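Last updated: September

14 shares · 6 comments

Worktops: what we learned from redoing the shared kitchen

The shared kitchen at Kolinano has its new worktops in and has been back in daily use since the start of the month. Several members asked for a write-up, partly because they were curious where the money went and partly because a few of them are planning the same job at home. What follows covers the choice of surface, the fitting, the cleaning and the things we would do differently.

The old tops had been down for longer than anyone could find paperwork for. They had swollen on both sides of the sink, the front edge had lifted near the cooker, and there was a soft patch beside the kettle that took a fingertip. Repair was looked at first. The fitter from Brernis told us the swelling went well under the draining side and that patching it would buy us a year at most, so we went for replacement.

Choosing the surface

We had three sorts of top quoted. Solid timber was the cheapest to buy and the most work to keep. It needs oiling several times in the first few months and then two or three times a year after that, and in a kitchen used by a lot of different people the oiling tends to slip. Stone was the dearest and would have meant strengthening two of the base units. The third was a laminated board with a sealed edge, and that is what we bought.

Samples are worth having. Brernis lent us a set for a fortnight and we left them out beside the sink with a note asking people to be rough with them. They had tea, turmeric, beetroot and a hot spoon on them. The turmeric marked every pale sample to some degree, though on the laminate it faded after a second wipe. The dark samples showed every crumb and every smear of hard water, and after a week most people had gone off them. We ended up with plain white with a slight texture.

White does make the room feel bigger. The kitchen faces north and the lights used to be on by three in the afternoon in winter. We will see how it does this year.

Costs

The tops themselves came to more than the fitting, which surprised those of us who had expected it the other way round. The delivery charge was 105 pounds, because the longest piece had to come on its own vehicle. Taking away the old tops was 41 pounds. We had set aside 200 pounds for plumbing and used nearly all of it, mainly on a new trap and two isolating valves under the sink. If you are getting quotes at home, ask whether disconnecting and reconnecting the sink is included. In two of our three quotes it was left out.

The sink itself was kept. It was scrubbed, turned over, cleaned of old sealant and put back in the new cut-out. The tap was also kept, although it drips now and then and may have to be looked at again.

Fitting

The fitting took two days with a gap between them. On the first day the old tops came out, the base units were levelled and the long run was put in. The wall behind the cooker turned out to be well out of true — 14 millimetres over the length of the run — so the back edge had to be cut to follow it. The gap was then filled with a white sealant strip. Anyone in an older building should expect something like this and should not agree to a price that depends on straight walls.

The second day was for the short run, the sink and the joint in the corner. The joint was glued and bolted from underneath, and we were asked to keep weight off it overnight. It was left alone until the following morning and has been fine.
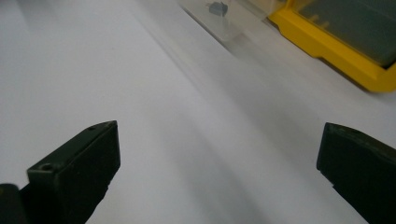 White surfaces show up whatever is in front of them.

Looking after it

The instructions that came with the tops run to eleven pages and most of them can be boiled down to a few habits. Wipe up spills when they happen. Use warm water and a drop of washing-up liquid. Dry the surface afterwards, particularly along the joint and behind the tap, where water collects and sits. Cream cleaners and green scouring pads should stay away from it altogether. They take the texture off in patches and there is no way of putting it back.

For stains that do not come off with soap, a paste of bicarbonate of soda and water works on most things. Spread it on, leave it for ten minutes, and wipe it off with a soft cloth. Do not scrub it in. Tea rings came off our sample this way, and so did the beetroot. Ink was harder, and the biro mark on the sample never fully went.

Hot pans are the main worry. The makers say the surface will stand 200 degrees for a short time, but the glue line at the edges and the corner joint will not put up with as much. We have hung four trivets on hooks beside the cooker. Please use them, and please put them back on the hooks, as two had already made their way to the upstairs room by the end of the first week.

Chopping should be done on a board. The boards are in the rack by the window, the larger ones at the back. Red-handled knives and the red board are for raw meat and fish, as before.

Appliances can scorch a top as well. The toaster and the slow cooker both give off heat underneath, and the slow cooker is often on for most of a day. It now has a tile to stand on. The kettle should be pulled forward before it is switched on so that the steam does not go up under the wall cupboard. The bottom of that cupboard has started to peel and we would like it to last a few more years.

What we would do differently

We would order earlier. The lead time was given as three weeks and came out at five, and for part of that the kitchen was half taken apart and the tea things were on a trolley in the corridor.

We would also have moved the sockets. There are two double sockets on the long wall, both behind where the kettle and toaster stand, so anything else has to be plugged in with its lead trailing along the surface. An electrician could have moved one quite easily while the tops were out. It can still be done, but it would now mean cutting into the finished wall.

The last thing is the upstand — the low strip that runs along the back where the top meets the wall. We left it out to save money and used sealant alone. It looks neat enough, but the sealant is already going grey near the sink. A member who has the same tops at home in Dong says hers needed doing again after eighteen months. An upstand would have covered most of it. We may add one in the spring if there is anything left in the budget.

Offcuts

There are several offcuts of the new top in the store cupboard, the longest of them a bit under a metre. They are free to anyone who can use them. One has already gone to make a shelf and another is going to the Nerasow allotments for the potting shed. The cut edges are not sealed, so if you are using a piece anywhere damp, paint the raw edge with varnish or cover it with edging strip first.

The old tops have gone and cannot be had back, although two people did ask.

Kitchen bookings

Bookings are open again in the usual way, using the sheet on the inside of the kitchen door. Evening slots go quickly from September onwards. If you book the kitchen, you have use of the whole of both runs, the oven and the left-hand fridge. The right-hand fridge is for the lunch club and should be left as it is. Please be out by ten in the evening, with the surfaces wiped and dried and the bin taken down.

If you find a chip, a burn or a lifted edge, write it on the sheet with the time you noticed it. Small damage can be filled if it is caught before water gets in, and the repair kit is in the drawer under the microwave.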